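Saturday, February 11, 2023

Up at six. Kettle descaled before breakfast with the last of the citric acid, one sachet to a litre, two boils and three rinses. The deposit on the element came away except for a patch near the seam. I will repeat it in March. Power reading at the meter box before anything was switched on: 1,338. The old sheet in the drawer has the previous one, and the difference is higher than I would like for a month in which we were out of the house for nine days. I suspect the bar fridge. Ningsih suspects the heater in the bathroom. A plug-in meter would settle it and I have asked Gilang to bring his.

The main job for the day was the small cabinet. It had been in the storeroom at Pangaribuan since the move and I wanted to know whether it could take a dinner plate with the door shut. The catalogue page from Kolau gives an outside width and says nothing of the clear opening, which is the only figure that matters to anyone putting crockery in it. Hinge and door thickness both come out of that width. Yanti's view was that I should have measured before carrying it over. Correct, and noted.

Set it up on the dark grey table near the brick wall, door hinged on the left as you face it. Levelled the table first. One leg was low and got a folded piece of card from the Fukis carton, which held. With the door at less than a right angle the plate rim fouls the inside face, so the door has to go all the way round before anything is loaded. Opened fully it stays put by itself. I had expected to need a wedge.

Trial used a round white plate and the yellow sponge with the scourer backing. The question with the sponge was whether it could be stored on the plate to save the space beside the sink. I don't favour it. A sponge wants air on every side and a closed cupboard gives it none. Pascal keeps his that way and says it is fine, but he replaces them weekly.

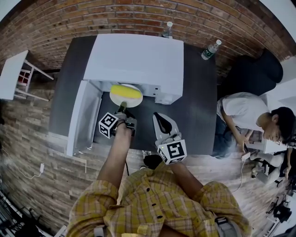 Haziq Chin

Loading order matters more than I allowed for. Plate in flat, near edge kept slightly high until the far edge is over the shelf, then lower. If it goes in level from the start the underside catches on the lip and the sponge slides toward the front. Scourer side down gives more friction against the plate than soft side down. I tried both. Tilting the plate to one side to get past the hinge is no help at all and only brings the rim against the other wall of the cabinet.

Result with the door: closes on the plate when the plate is pushed right back, and does not close if it sits even a finger's width forward. I would call that a marginal fit. The side plates would go in with room to spare, and the bowls can be stacked two high provided the taller set stays where it is now. Mugs I have not tried. The handles will decide it.

The flat top is useful. It will take the salt, the tea tin and not much else. I considered putting the water bottles up there, but a full bottle on a light cabinet makes it top heavy when the door swings, so they can live on the table behind it. The one with the green label doesn't stand well and I have given up on it.

Stopped at noon. Lunch was rice, fried egg and the rest of Yanti's beans. She asked for the storeroom list while I was eating and I read it out: one cabinet (removed today), one box of jars, the camp stove, the Brosberg shelf brackets with no screws, curtain rod, paint. The paint is the cream colour from the hallway and has probably skinned over. Left it there. The brackets take a fastener I don't have in the tin, and the hardware shop shuts at midday on weekends, so that is another week gone.

Afternoon. Wiped the cabinet inside and out with warm water and a small squirt of detergent, then a dry cloth. Dust had packed into the slots on the front edge and a cloth won't reach it. Used a toothbrush, then a cotton bud for the corners. White shows everything. I would have chosen grey.

Considered lining the shelf. Options are cork, which holds moisture, or the ribbed plastic mat sold by the metre, which would raise the plate by a couple of millimetres and make the lip easier to clear. The second is the better engineering. Ningsih says there is an offcut under the laundry tub. Not found yet.

The little white stool needs a new foot pad on one leg. It rocks on the floorboards and marks them. Measured the leg end at 20 mm and wrote that on the shopping list, under brackets and sachets. Also to do: get the white cable off the floor along the stone wall. It is a trip hazard. Adhesive clips won't grip on that stone, the faces are too uneven, so it will have to run along the skirting on the other side or go behind the rack.

Gilang rang at four. He has the plug-in meter but no fuse for it. He will look in his shed. We talked for a while about his gutters, which he has rehung with the fall going the wrong way, and he wants a second pair of hands to put them right next weekend. Agreed to go in the morning if it is dry.

Cabinet is to stay on the table until the mat turns up. Tea, then the dishes. Side plates went in without trouble. Bed at ten.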